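Brustix – registro de reservas y ocupación de puestos

Léeme del conjunto de datos, versión 7

Brustix reúne las reservas de puestos de trabajo, salas de reunión y despachos cerrados del centro de negocios Brosberg, junto con las altas y bajas de los servicios contratados por cada cliente. Está pensado para quien necesite estudiar la demanda de oficinas flexibles o probar un programa de planificación de espacios con datos de uso diario.
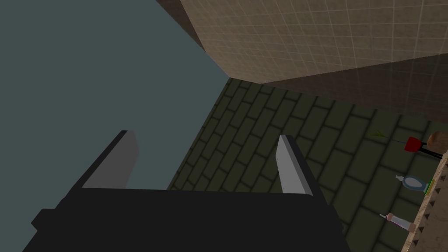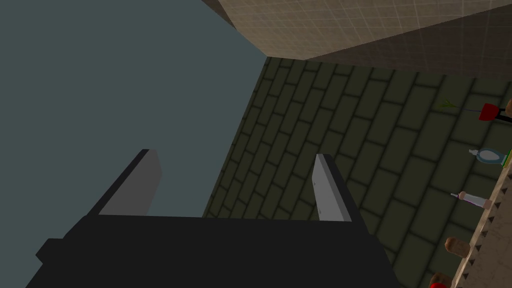 El conjunto contiene 1410 reservas repartidas en 12 meses. Cada reserva ocupa una fila y lleva un identificador propio que no se reutiliza, aunque la reserva se anule.

Contenido de la carpeta

reservas.csv – una fila por reserva
espacios.csv – una fila por puesto, sala o despacho
servicios.csv – altas y bajas de servicios a la carta
tarifas.csv – precio por espacio y franja
cambios.txt – historial de versiones

Todos los ficheros están en UTF-8, con punto y coma como separador y coma decimal. La primera fila contiene los nombres de las columnas.

Campos de reservas.csv

id_reserva: entero, único.
id_cliente: código alfanumérico. No permite llegar al nombre de la empresa.
id_espacio: enlaza con espacios.csv.
inicio y fin: hora local, en formato de 24 horas. Las reservas de día completo van de 08:00 a 20:00.
mes: nombre del mes en minúsculas. El día exacto se ha sustituido por un número de orden dentro del mes, que cuenta solo los días de apertura.
puestos: número de puestos solicitados. En las salas de reunión indica el número de asistentes previsto, que no siempre coincide con el real.
estado: confirmada, anulada o no presentada.
canal: web, teléfono o recepción.

Campos de servicios.csv

id_cliente, tipo, mes_alta, mes_baja. Los tipos son línea telefónica, atención de llamadas, domiciliación, recepción de correo, impresión y taquilla. Si mes_baja está vacío, el servicio seguía activo al cerrar la versión. La conexión a internet no figura porque va incluida en todos los contratos.

Procedencia

Los datos salen del programa de gestión del centro, Prurnenov, mediante una exportación mensual. La exportación se limpia con un script propio que elimina duplicados, unifica los nombres de los espacios y sustituye los códigos de cliente. Hasta abril las reservas hechas en recepción se apuntaban en una hoja aparte y se pasaban al programa al final de la jornada, de modo que en esos meses la hora de creación no es fiable y se ha dejado en blanco.

Los despachos de la planta Shukla se incorporaron más tarde que el resto. Antes se alquilaban solo por meses completos y no generaban reservas, así que su ausencia en los primeros meses no debe leerse como falta de ocupación.

Anonimización

No hay nombres, correos, teléfonos ni números de contrato. Los clientes con una sola reserva en todo el periodo comparten el código VARIOS. El campo de observaciones se ha retirado por completo – contenía texto libre y no era viable revisarlo línea a línea.

Problemas conocidos

– Algunas reservas de sala se solapan. Son casos en los que la sala grande se dividió con el panel móvil y ambas mitades quedaron registradas con el mismo id_espacio.
– Las anulaciones hechas por teléfono pueden aparecer como no presentadas.
– Las tarifas no recogen descuentos por volumen ni bonos de horas.
– En agosto el centro abre con horario reducido. Conviene tratarlo por separado al calcular medias.

Uso recomendado

Previsión de demanda por franja, análisis de anulaciones y pruebas de asignación de espacios. No sirve para comparar precios entre ciudades, ya que solo cubre un centro, ni para estimar la asistencia real, porque el acceso al edificio no se controla por persona.

Actualización y avisos

Se publica una versión nueva cada 90 días. Las correcciones se anotan en cambios.txt con el identificador de la fila afectada. Las versiones anteriores se conservan en la subcarpeta antiguas y no se modifican.

Los errores se comunican en el gestor de incidencias del repositorio, indicando el fichero, la versión y el id_reserva si procede.

Licencia

Uso libre con mención de la fuente: Brustix, centro de negocios Brosberg, y número de versión.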